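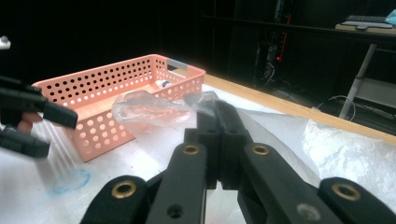 Plastic bag on the table, August.

Listened to the Skeltent live record twice through today, once on the good speakers and once on headphones while I did the dishes. I had been putting it off. The studio albums mean a lot to me and I have been let down by live records before, mostly the ones where the crowd gets turned down to nothing between songs.

The crowd is left in on this one. On the second track a man near one of the mics sings the whole first verse flat and a bit early, and they kept him. I liked him by the end. On headphones he is over on the left and you can tell when he stops to drink something.

It was taped over 2 nights at the Vaston, and the notes say they used one night for side one and the other for side two. I think side two is the better night. The drums are looser and the long song goes on for 26 minutes, up from 7 on the album. The middle part drags. They find a bass figure they like and stay on it well past the point where I would have moved on, then the organ comes in and I forgave them. Played that section again after lunch and still thought it dragged.

The sound is rough in places. There is a hum under the quiet song that I first took for my own amp, so I turned everything off and on again and changed a cable. It is on the record.
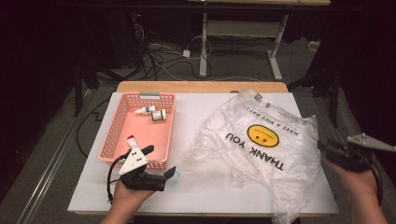
I had a ticket for the Vaston that spring and gave it up because of a cold. I kept thinking about that through side two. The room holds about 100 people and I know where I would have stood, by the post on the right, where you can lean. No use going over it.

Astadard put the record out, and the sleeve is thin card that already has a bent corner. The inside has the set lists typed out with two songs crossed through. I would like to hear those two. One of them is the slow one from the first album, which as far as I know they have not played in years, so maybe they lost their nerve.

Put on the old Çetinkaya live tape in the evening to compare. That one was recorded straight off the desk and every instrument is clear, and I found I was bored by the fourth song. Could be I know it too well. The singing is better on it, I will say that -- she never misses a note, and the Skeltent singer misses plenty.

Filed the new one next to the studio albums for now. Need to buy more inner sleeves and find out what is making the left speaker buzz on low notes. Bed at eleven.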